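Serkus Election Services
Call for Participants: Usability Sessions, Overseas Ballot Return Packet

Reference: 2809
Posted: November 2018
Status: Open

Serkus is recruiting adults to take part in moderated usability sessions on a printed ballot packet for voters living abroad. Sessions are in person. No political views are recorded, and all contests and candidates on the test ballots are made up for the purpose.
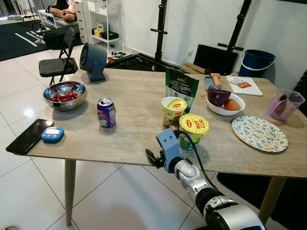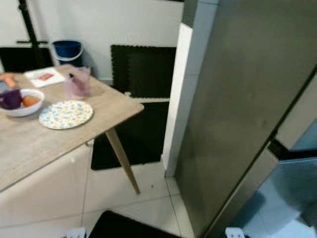

The packet under review has a ballot, a secrecy sleeve, a signed declaration, a return envelope and an instruction sheet. It was drafted by Lucie Poirier and typeset by Charbonneau, and it has passed a legal read but no structured test with voters. Packets of this kind are mostly completed at home, on whatever surface is free, so participants work at a plain light wood-grain table and not in a voting booth. The session measures how long each step takes, which steps are skipped, and which errors would cause the ballot to be set aside at intake.

What participants do

Each participant attends one session of 80 minutes. On arrival, the moderator goes over the consent form and hands over a sealed packet. The participant opens it, reads the instructions, marks the ballot, completes the declaration and prepares the envelope for mailing. The moderator does not answer questions about the packet during this part. Questions asked aloud are written down and taken up afterward.

A second, shorter task covers the online tracking page built by Vollcombe. The participant enters a test ballot number and reports what the page says about the status of the ballot. Four status messages are being compared. The session closes with an interview on the wording of the declaration, in particular the paragraph on witness signatures.

Completed materials are kept by Serkus for error coding and are then shredded. Audio is recorded. Signatures on the declaration must be in a test name supplied by the moderator. Participants should not sign with their own name at any point after the consent form.

Who can apply

Applicants must be 18 or older and able to read English at the level of a newspaper article. They must also meet at least one of the following conditions:

Has lived outside the country of citizenship for 2 years or more, now or in the past
Has voted by mail in any public election
Has been eligible to vote from abroad and did not do so

Applicants in the third group are especially needed. Enrollment in the other two groups will close earlier if the quota is reached.

The following cannot take part: current election officials, candidates for public office, paid campaign staff, and employees of Serkus, Charbonneau or Vollcombe or members of their households.

Applicants who use a screen reader, a magnifier or large-print materials are welcome and should say so on the form. A large-print packet is available. A braille version of the instruction sheet is being prepared and may not be ready for the first week of sessions.

Place and schedule

Sessions are held at the Lokholm building, second floor. There is an elevator. Time slots are offered on weekdays and on Saturday mornings through the end of February. Participants who arrive more than 15 minutes late will be offered another slot if one is open.

Payment

Participants are paid by prepaid card at the end of the session. The amount is stated in the confirmation letter. Participants who stop early for any reason are paid in full. Transit and parking costs are refunded on presentation of a receipt. Other travel is not covered.

How to apply

Request the screening form from Josée Fortin at the Serkus front desk, by phone or in person, and quote the reference number at the top of this notice. The form asks for age range, countries of residence, past voting method and access needs. It does not ask for party registration, and forms on which this has been added will be returned for a clean copy.

Applicants are told by letter or phone whether they have been selected. Those not selected may ask to be kept on the list for the next round, which will cover a two-envelope version of the same packet.

Questions about the test method go to Trevor Melnyk, study lead. Questions about consent, recording or the handling of personal data go to Annick Després, records office.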